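Mevstead Harriers name Canan Keskin as captain for the new hockey season

PRESS RELEASE
For immediate use

Hello from the clubhouse. I'm Aslı Bayram, I coach the women's first team at Mevstead Harriers Hockey Club, and for the next few paragraphs I'm also the press office, so bear with me.

The news first. Canan Keskin will captain the women's first team next season, and I couldn't be happier about it. She takes the armband after four years in the side, 63 first-team appearances and more bruised shins than either of us would care to add up. I asked her after training in March, in the car park, in the rain, and she said yes before I'd got to the end of the question (I had a whole speech ready and never got to use it).

If you've watched us play at all you'll know her. She's the one in midfield who never seems to stop talking. Canan came to us from Gakden as a forward, and a pretty good one, but we were short in the middle that autumn and I asked if she'd fill in for a match or two. She's been there ever since. Last season she scored 16 goals from midfield, mostly from penalty corners, and that tally made her our top scorer by a distance.

The one everybody still brings up is the winner away at Cetier. We'd been under the cosh for the whole second half, our keeper had kept us in it more than once, and then we won a corner with the hooter nearly due. The ball came out a bit wide, Canan took one touch to settle it and hit it low past the post player's stick. I shouted so loudly I lost my voice until the following afternoon! That result kept us up in second place, and we stayed there to the end. 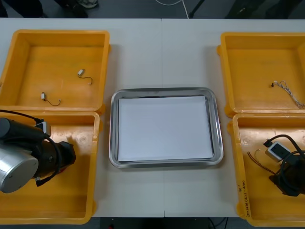 Issue 423

Canan had this to say when I asked her for something sensible for the release: "I'm really proud. I was 19 when I turned up at Mevstead with a borrowed stick and I didn't know a soul. The older players took me under their wing straight away and I'd like to do the same for the girls coming up now. And I'd like us to win the league, obviously. We were close enough last year that it still stings a bit."

It does sting. We finished two points off the top, and I've gone over the draw at home to Căpraru more often than is healthy. We had the better of that match from start to finish and couldn't get the second goal. So finishing is what we'll be working on through the summer, along with fitness, and the players already know there are hill runs coming because I told them at the end-of-season supper. It didn't go down well.

We do have some changes in the squad. Two of our defenders are moving away for university and we'll miss them both a great deal. Three players are stepping up from the second team, and all three have trained with us since the winter, so they won't be strangers to anybody. I'm not going to promise who starts where. There's a proper fight on for the left side of defence and I like it that way.

I also want to say something about the crowds. Across the home matches last season we had 1,264 people through the gate, which is the best the women's side has ever done, and you could hear the difference on the pitch. Some of you brought drums. One of you brought a cowbell, and I'd ask you to go a little easier on it when we're defending corners, but please do bring it back!

Pre-season training starts in July on the top pitch, with warm-up at 6.30pm and sticks out by seven. New players are very welcome at any level, from people who've played county hockey to people who last held a stick at school and didn't enjoy it much. You'll need shin pads, a mouthguard and a water bottle. We can lend you a stick for the first few weeks, and your first two sessions are free.

Our opening friendly will be at home against Gakden, so Canan gets to lead the team out for the first time against her old club. She says she isn't bothered. I don't believe her for a moment, and her mum has already asked me where the best place to stand is (by the dugout on the far side, out of the wind). Fixtures for the league proper go up on the clubhouse board as soon as we have them, and on the club website the same evening.

Canan and I are both glad to talk to local papers and radio. Evenings are best for her because of work, and mornings before ten are best for me.

Ends

Press contact: Aslı Bayram, head coach, women's first team, Mevstead Harriers Hockey Club. Messages can be left at the clubhouse bar from 5pm.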